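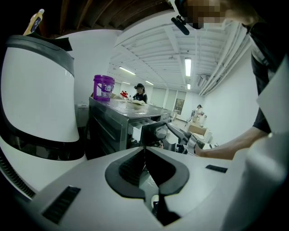
Before You Order: Planning and Budgeting for a Hand-Held Gripper Kit

Next | Back | Contents | Safety | Spares | Contact

Print this page
E-mail this page

Read this section before you sign anything. It covers the Branex hand-held gripper kit and the Flirora recording software, and it was written by Yaneth Urrego for teams in the Restrepo workshops who have been asked to put a figure on a form. The installation steps come in the next section. If you have already bought the kit, start at step 6 and be kind to whoever did step 1.

The sales sheet says the kit is "ready for any workplace". We have used it in a few workplaces and would put that less strongly. The grippers are sound. The planning around them is where the money goes, and most of the lines below don't appear on a Hokar quotation unless you ask for them.

What you are paying for

The standard kit is a pair of grippers, the marker cubes, a charger, a carrying case and a year of Flirora. A person holds one gripper in each hand and does the job, and the recordings are used later to teach a robot arm the same job. You are buying a way of collecting recordings. You aren't buying an arm that will do the work by the end of the quarter, whatever was said at the demonstration.

NOTE: Head straps, stands, spare cubes and floor mats are all listed by Hokar as accessories. Read that word as "extra".

Steps

1. Write down the job in one sentence.

Use the plain name of the task and the thing being handled: "move the bottles from the steel top to the crate", for instance. If you can't get it into one sentence, it is more than one job, and you should cost it as more than one. The supplier will happily tell you that a general kit covers general work. Ask which jobs they have recordings for and ask to watch them at normal speed.

2. Measure the room as it is on a working day.

Do not measure it after a tidy. Buckets, bottles, boxes and people are all part of the room, and the person with the grippers has to get round them with both hands full. Write down:

- the width of each gap the wearer has to walk through
- the height of the surface they will work at
- where other people stand and reach
- what is on the floor

A gripper makes the arm longer and the elbow wider. Try the route with something of the same length in each hand before you decide the space will do. A cardboard tube is good enough.

3. Look at the surfaces and the lights.

Polished steel throws light back, and so does a glossy floor. Flirora works out where each gripper is from the square patterns on its marker cube, and glare on a pattern can cost you that part of the recording. The brochure calls the software "light tolerant". We have not found anybody at Hokar who will say what that means in writing.

Ask for a trial in your own room with your own lights on. If the lights can't be changed, price a matt cover for the worktop before you price a second kit.

4. Count the sockets, then think about the leads.

The grippers charge in the case, the recording computer needs its own supply, and any robot you bring in later will want power too. A power strip on the floor will do the job for an afternoon and become a nuisance after that. Put cable covers and a fixed socket in the first budget, even if someone tells you it can wait.

CAUTION: The wearer is watching their hands. Leads must not cross the place where they stand or the route they walk between jobs. If you can't move the lead, move the work.

5. Decide who will wear it, and pay for their time.

This is the line that gets left blank. On our first project the wearers and the person checking recordings put in 161 hours before we had a set worth keeping, and none of it was in the plan. It came out of other people's weeks. Nobody had lied to us, but the quotation gave a figure for recording time and left out setting up, stopping, charging, starting again and throwing away takes where the cubes were hidden behind a sleeve.

Ask the people who do the job now whether they want to be recorded. Ask anyone who works alongside them as well, as they will turn up in the recordings too. Faces should be blurred before files leave the building. Flirora can do this, but on the basic licence it is a separate charge, and you should make sure it is on the order.

6. Set up a practice area.

It needn't be large. You need clear floor to stand on, a table at working height and a few of the real objects. A mat helps to mark out where the wearer should be and is easier on the feet. Keep chairs and boxes off it.
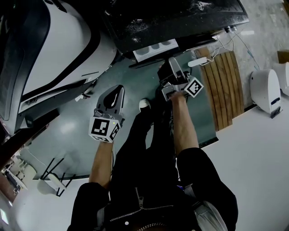 Both grippers held out over the floor mat, with a marker cube on each.

Have each wearer look down with their arms forward, as they would at work, and check that both cubes can be seen in the recording. Then have them reach to the table and check again. If a cube goes out of sight in a normal reach, note which hand and which reach. You can often fix it by moving the table. Buying the wide-view camera also fixes it, and that is the fix you will be offered first.

NOTE: Loose cuffs and open jackets can fall across a cube. Ask wearers to do a trial in the clothes they will have on for the job, aprons included.

7. Price the things that wear out.

Finger pads go first, then the cubes, which get scuffed and chipped at the corners. A scuffed cube still looks fine to a person and may not look fine to the software. Get the price of each part in writing, along with how long delivery takes. Our spares came from Hokar in good order but not quickly, and a kit with one working gripper is no use for a job that needs two hands.

We now hold back about £1000 per kit for spares and small repairs. That may be too much for you if the work is light and dry. It was not too much for us in a room where things get washed down.

8. Ask what the software costs after the first year.

The Flirora licence is included at the start and then renewed at "the rate current at the time". That is a blank cheque. Ask for a fixed renewal price or at least a ceiling. Ask too what happens to your recordings if you stop paying. You want them in a form that other software can open, and you want to try opening them before the first licence runs out. Ask in September if your budget is set in the new year, as the replies are slow.

9. Leave the robot out of the first order.

There is usually a discount for taking an arm or a mobile base at the same time as the kit. It looks generous. You will be choosing the machine before you have seen a single recording from your own room, and you will be finding floor space for it while people are still trying to work. A large machine beside the mat takes up the room your wearers need for turning and stepping back.

If the discount is too good to turn down, get the offer held open until your recordings have been checked. A supplier who believes in the kit should not mind.

10. Fill in the planning sheet.

Give each of these its own line, with a name beside it:

- kit, with serial numbers once known
- accessories, listed singly
- licence, first year and renewal
- blurring of faces, if charged apart
- wearers' time and checking time
- electrical work and cable covers
- mats, covers and storage
- spares and repairs
- removal, if the trial is stopped

The last one causes arguments. Keep it in. A trial that can't be stopped for lack of money to stop it is going to carry on whether or not the recordings are any good.

Before you sign

Go back to the sentence from step 1 and ask what would have to be true for the kit to be worth having. Fewer hours on a dull job is a fair answer. So is learning how the job is done by the people who do it well, and we did get some of that from the recordings. "Everyone else has one" is a poor answer and we have seen it on a form.

Then ask Hokar for the names of two customers who have had the kit for more than a year, and ring them yourself. Ask what they use it for now. Ask where it is kept. If it is kept in the case on top of a cupboard, ask why, and write down what they tell you.

CAUTION: Do not accept delivery until the practice area is ready. The warranty runs from the day the box arrives, opened or not.

Questions about the planning sheet should go to Yaneth Urrego. Questions about prices should go to Hokar, by e-mail, so that there is a copy.

Related sections
Unpacking and checking the Branex kit
Fitting and cleaning the marker cubes
Flirora: first recording
Charging and storing the grippers
Spare parts list
Returning a faulty gripper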